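Two grippers and a tray of wire
2019-07-10
Filed under: bench notes

I said in October that I would stop buying grippers until I had properly tested the ones I own. I have now done some of that, so these are my notes on the Hollaso and the Prornen, both two-finger, both electric, both sold as suitable for light assembly. The Hollaso was cheap. The Prornen was 1288 with the mounting plate and I am still cross about the delivery charge.

The job I care about is picking up small wire harnesses and putting them down somewhere else. Blocks and bottles are no use to me as a test, as any gripper will lift a block. Wire bends, rolls and catches on itself, and the thing you want to hold is often thinner than the finger that has to hold it.

I began with the wrist camera, because I had been putting it off. The default exposure in the Hsiao controller is set for a matt surface and my bins are shiny plastic, so the highlights blow out. Turning the exposure down helps the highlights but then black wire starts to merge with black fingertips. I tried seven settings and kept the fourth. 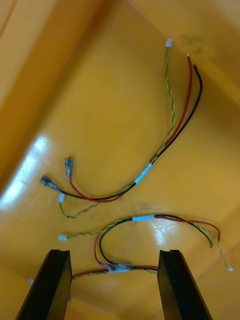

Two harnesses in the yellow tray, from the wrist camera. Note the glare on the left.

The white sleeves are the easiest thing to find in a view like that one, so I aim for a sleeve or for the wires right next to it. Aiming for a connector went badly with both grippers. The connector turns in the fingers as soon as the rest of the harness comes off the floor of the bin.

With the Hollaso I did 188 picks over two evenings. It closes quickly and the force setting is coarse. At the lowest force it dropped the harness too often, and at the next one up it held well but left a mark on the sleeve. There is nothing in between, at least not from the software I have. The fingertips are easy to change, which I liked.

The Prornen is slower and you notice it. Force goes up in 22 steps and the low end of the range is usable. It also reports finger position while closing, so I can tell a missed pick from a good one without looking at the camera. I should have had that years ago.

The fixed camera is less fussy than the wrist one. I use it to choose which bin to go to and to check the drop on the steel tray, which I line with white paper.

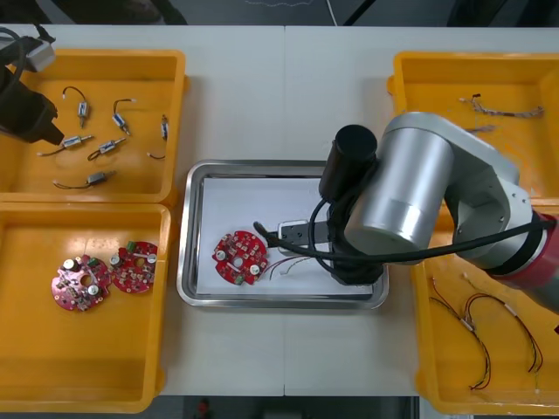
Can you use a fixed camera alone for this sort of picking?
For boards and larger parts, I would. For wires I would want a wrist camera as well, as a few millimetres of error is enough to miss.

Shuk-fan Kao wrote to me after my last post and suggested coming in with the fingers on either side of the bundle and closing slowly, well before reaching full depth. I had been going straight down to the floor of the bin and then closing, which pushes the wire along. Her way is better on both grippers. It made more difference to the Hollaso than anything I changed in the settings.
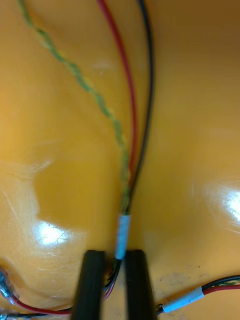 Still to do

Try the soft pads from Prernura, which have been in a drawer since I bought them. Repeat the Hollaso picks with the slower approach from the start, so that the two sets can be compared fairly. Find out if the Hsiao controller can store a separate exposure for each bin. The manual says it can, but the menu it refers to is missing from my version.

For now the Prornen is staying on the arm.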